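Evska Community Kitchen
Progress report to the Lindemann Fund, second period
Period covered: February to April

1. Introduction

This report describes the work done with the second part of the grant. The first part paid for the repair of the floor and the new sink, and we have reported on it already. The second part is for the equipment of the dining room and for the shared meals. We received it in February and the work began in the same month.

2. Purchases for the dining room

In the application we asked for tableware, storage for the tableware and washable cloths for the tables. Most of these things are now in the room and in use. The bowls and plates came in March from Clamier, in two deliveries. In the first delivery several bowls were chipped, and the supplier replaced them without charge after we sent photographs. The colour of the new bowls is a little darker than the others, but they stack together well.

The table cloths were a longer discussion. We planned plain white ones in the budget. Our members told us that white shows every drop of soy sauce, and that the room already looks like a clinic. We changed to printed cotton with blossoms, for the same price per metre, and two of our members sewed the hems at home. We hope the Fund accepts this small change.

For the chopsticks we chose bamboo. The lacquered ones we had before were losing their coating at the tips, and some guests found them slippery. Bamboo is lighter, it costs less to replace, and the square upper part does not roll so easily on the table. 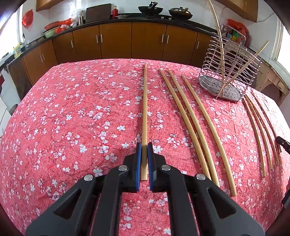

Drying and storage was the part where we had to learn the most. In the old kitchen the chopsticks lay flat in a closed drawer, often a bit damp, and after one winter we had to throw away a large part of them. Now the rule is that they are washed by hand, spread on a cloth, sorted by length and thickness, and then put upright in a wire basket with holes in the base. The sorting takes more time than we expected. Pairs get mixed at every meal, and a guest who receives one thick and one thin chopstick will usually be too polite to complain. We have now asked the washing team to put aside any piece that has no partner, and we use these for cooking.

3. Shared meals

In this period we served 1014 meals. In the previous period it was 863. The increase comes mainly from the evening table, which starts at half past five and suits the families with school children. The lunch table has stayed at the same level. On two evenings in March we had to ask people to wait for a second sitting, and since then we keep one more table ready beside the window.

The neighbours from Pretau House have started to come as a group. They bring their own pickles, and in April they cooked the whole meal, with dumplings and a cabbage soup. We would like to repeat it every second month if their kitchen team agrees.

4. Budget

The amount spent in this period is $2456. It covers the tableware, the baskets, the fabric and thread, and the delivery charges. The labour for sewing and sorting was given free and is not included. All receipts are in the attached folder in the order of payment. One receipt from Clamier shows the replaced bowls at zero dollars, and we kept it so the number of pieces can be checked.

5. Difficulties

The shelf beside the sink is too narrow for the larger plates. At present they stand on the lower bench, and the older members of the team must bend to reach them. A wider shelf was not in our application. We have asked a local joiner for a price and will send it to you before we order anything.

The second difficulty is the labelling. Our labels are in English only, and new helpers often put things back in the wrong cupboard. We are preparing labels with small drawings.

6. Next period

From May we plan to finish the labels, to buy the remaining serving spoons and to hold two cooking afternoons for beginners. The final report will include the list of all equipment with its place in the kitchen. If the Fund wishes to visit, the evening table is the best time, and we would be glad to set a place for you.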